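3.2 Pacing and fluid intake in the second half

Runners were grouped by their pace over the first three laps, expressed as a percentage of their mean pace for the full distance. A runner at 100% held an even pace throughout. The fast-start group ran the opening laps at 108% or more of mean pace. Of the 74 finishers with complete split data from the Pirkarham course, most fell between the two values, and only a small number ran the second half faster than the first.

Pace declined in all groups after the Osero aid station, where the course leaves the gravel road and climbs to the ridge. The decline was steepest in the fast-start group. Time spent standing at aid stations also rose in this group, and it accounted for a larger share of the lost time than we had expected from shorter races. Splits were therefore analyzed twice, once with stopped time included and once with moving time only. The order of the groups did not change, but the gap between them narrowed when stopped time was removed.

Fluid intake was taken from the bottle records kept at each station. Runners were asked to hand in their bottles for weighing before refilling. Intake below 600 ml per hour was common during the night laps in all groups, and it was not related to finish time once starting pace was entered in the model. Records from the Jaunzems station were incomplete between midnight and 4 a.m. and were left out of the hourly means. Total intake for those laps was estimated from the next station.

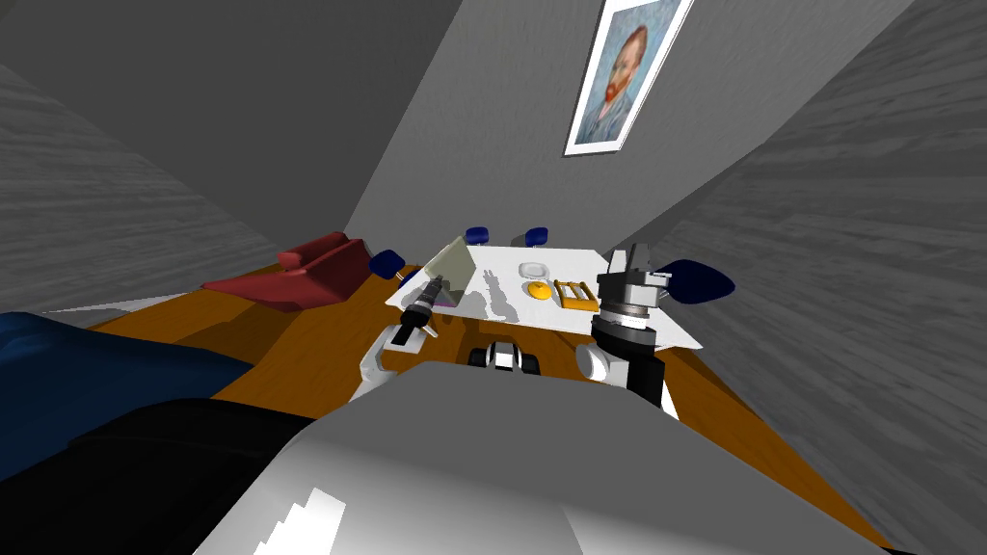 Figure 4

Carbohydrate intake showed a clearer pattern. Runners who kept to 80 g per hour through the first half tended to report less stomach trouble than those who ate little early and tried to make it up later. The difference held for both solid and liquid sources. It was weaker among runners who had finished the distance before, which may reflect practice with their own food. We did not control the type of food carried, and many runners changed from gels to soup and potatoes after dark.

Body mass loss at the finish was modest and did not differ between groups. Two runners gained mass over the race. Neither reported symptoms, but both had taken plain water at every station, and their sodium intake was among the lowest in the sample.

3.3 Effect of climbing

The Stuvow climb gains 1,000 m on each lap and was analyzed separately. Nearly all runners walked it from the second lap onward. Climbing speed fell less over the race than speed on flat ground, and the fall was similar across groups. Downhill speed was the most variable of the three. Runners who reported quadriceps pain at the midpoint lost more time on the descents than on the climbs, and most of this loss came on the steep upper section. Training logs showed that weekly descent in the eight weeks before the race was a better predictor of downhill speed than weekly distance.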